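Catching up on Zerneck

I stopped watching Zerneck in the spring, right after the trial, and only came back to it in August. A friend told me the hotel storyline was finally going somewhere. I watched two weeks of episodes over a few evenings and wanted to write down where things stand before I lose track again.

When I left, Jafri had just sold his half of the hotel to his sister-in-law and told his wife it was still in the bank's hands. He is still telling her that. The sale papers have now been in the desk drawer for 100 episodes by my count, and three different characters have opened that drawer looking for something else.

The part I liked was the scene on the stairs. Keabetswe Van Wyk plays the sister-in-law, and she gets to be angry without shouting for once. She asks for the keys, he says he left them in the car, and she just waits. It runs close to four minutes with hardly any music under it. 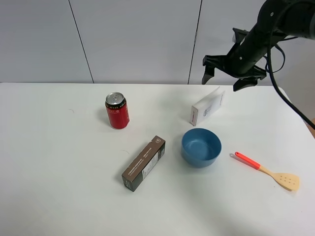
The hospital plot I could do without. Habibur Siddiqui is a good actor and they have had him standing next to a bed since I quit the first time. The coma patient is going to wake up and name the driver. Everyone watching knows who the driver is, because we saw the crash.

I also tried the first few episodes of Gastatau, which has the slot right after. It's slower and the sets look cheaper, but the two brothers are well cast and the dialogue is better. I'll give it until the wedding.

The recaps on Plerkitz skip the Gastatau episodes, so if anyone knows of a site that covers both shows, leave it in the comments. No spoilers past the stairs, please.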